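# Hanging up a bag with the Kedstead hand-held gripper: a tutorial for the patient

The Kedstead is a gripper you hold in your own hand, do a job with, and then use the recordings to teach an arm that you may or may not be able to afford. It comes from Lunholm in a box that takes longer to open than the manual takes to read. I've had the loan of one since October, and this page covers the task everyone asks about, namely picking up a soft bag and getting it on a coat rack.

You may wonder why anyone would want a robot to hang up a bag. So did my mother. Soft things are hard, is the answer, and a gripper that copes with a bag will probably cope with your jumpers.

## What you need

- The Kedstead, charged. A full charge takes 54 minutes and the light goes green well before that. Ignore the light.
- The marker plates that come with it. Both of them. Check the box again before you throw it out.
- A bag with a bit of body to it. An empty carrier bag will teach your robot to be unhappy.
- A coat rack that doesn't wobble. Wood is good.
- Somewhere with steady light and a floor you can walk across without looking down.

## Step 1: Fit the markers

The marker plates clip on near the ends of the gripper. They go on either way up and only one way is right. The arrow is on the back, where you can't see it once the plate is fitted, so look first. Press until it clicks, then press again, as there are two clicks and the first is a liar.

## Step 2: Calibrate

Hold the button for 6 seconds and open and close the jaws fully, slowly, until it beeps. If you rush, it beeps anyway and stores rubbish. My first 32 recordings were made on a rushed calibration and have since gone to a better place.

Do this again whenever you change the pads or drop the thing. It weighs enough that you will drop the thing.

## Step 3: Walk the route once with nothing in your hand

Start where the bag starts and finish at the rack. Note anything that your feet or elbows meet on the way. Cables are the usual trouble, and a big shared hall grows them overnight. Move what can be moved and step over the rest the same way every time.

Decide now which peg you want. Low pegs are easier to reach and harder to see past the gripper. High pegs are the reverse, and you will feel it in your shoulder by the tenth go.

## Step 4: Pick up the bag

Come in from above with the jaws open wider than you think you need. Let the pads touch the fabric, pause, then squeeze. The pause feels silly. It also gives whoever trims the recordings a clean place to cut.

Avoid taking hold of the zip. Fabric gives and a zip doesn't, and you'll end up with one jaw doing all the work. If the bag has a strap, take it by the strap, a little to one side of the middle, so that there's a loop left over to go on the peg.

The rubber-lined pads are the best thing on the Kedstead. They're cut in a broad V with a textured strip down the middle, and for cloth I'd take them over anything else I have tried at the price. 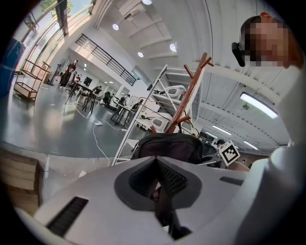

Guðlaug Þórarinsdóttir wrote in to disagree about the pads, which she finds splendid on canvas and hopeless on anything shiny. She swapped hers for the flat Flallton pair, lost a morning to fitting them, and says she would lose it again gladly. She also wants it known that the trigger is too stiff for small hands, and that Lunholm's reply to this was a link to the page where you buy a second gripper.

I can't argue about the trigger. On shiny cloth, try squeezing a little later and a little harder before you spend money.

## Step 5: Hang it

Bring the loop up past the peg, forward over it, and down. Three moves, each with a small stop between. People who do this well in ordinary life do it in one swoop, and swoops are useless for teaching. Pretend you are hanging a bag in front of a slightly dim relative.

Open the jaws only when the peg has the weight. Then back straight out. If you pull away sideways the pad edge catches the strap, and the bag comes with you.

## Step 6: Check the recording

Plug in and play it back before you make another. You want three things:

1. The markers stay in view from start to finish. Sleeves are the usual culprit, so push them up.
2. The jaw line on the graph has a flat bit where you paused.
3. The finish is a hung bag and an open gripper, held still for a breath.

Keep failures if they're tidy ones. A bag that slips off and gets picked up again is worth having. A bag that slips off while you swear and look for it is less so.

## How many?

Lunholm's booklet suggests 18 good goes per peg. I'd do those, then change the bag and do them again.

## Should you buy one?

For cloth and bags, yes, if you can live with the trigger. For small hard parts I preferred the Blöndal, which is lighter and has a proper power switch. The Kedstead has a power switch too, on the underside, exactly where you rest it on the table.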